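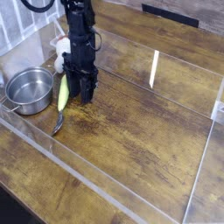 So when does the Lester Street tool and kitchen library open its doors? The first borrowing day is in March, straight after the school run, and you don't need to be a member to come in and have a sticky beak.

I've been waiting for this one since the old haberdashery shut, so forgive me if I gush a bit. The idea is simple enough: you pay $30 for the year and you can take home the sort of gear that usually lives at the back of a cupboard. Preserving pans, a pasta roller, cake tins in every number from 0 to 9 (hello, birthday parents!), plus drills, sanders and a very heavy tile cutter that I'm told needs two people to lift.

Annag Kinnear has been running the sign-ups from a fold-out table at the Prander markets, and she tells me 189 households have already put their names down. "I'd have been happy with 80," she said, while trying to find me a pen that worked. "Now I'm worried about shelves."

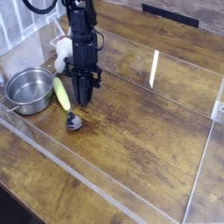 The shelves are coming, as it happens. Ngui Joinery on the corner has offered its offcuts at no charge, and there's a working bee to put them up the weekend before opening. Bring gloves and your own lunch. Parking out the front is limited to 11 spots and the bakery crowd gets most of them, so I'd walk or ride if you're anywhere near.

A few people have asked me about donations. Yes please to clean cookware, hand tools, sewing machines that run and garden gear with all its bits. No thanks to mattresses, old tellies or anything with a frayed cord. Electrical items get tested and tagged before they go out, and that takes a while, so drop those off early if you can. If you're not sure, ring first – it saves you lugging a bread maker down the hill and back up again (ask me how I know).
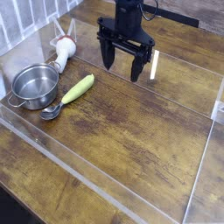 *A small stainless steel pot with wire handles, at left.*

Loans are for a fortnight and you can renew once, unless somebody else is waiting. Late fees are a dollar a day, capped at ten. Bookings will go through Tuvent, the same site the pool uses, so plenty of you will have a login already. If you can't stand doing things online (fair enough), there'll be a paper book on the counter and Annag says it'll get treated exactly the same.

I've got my name down for the pasta roller, by the way. You can have it after me!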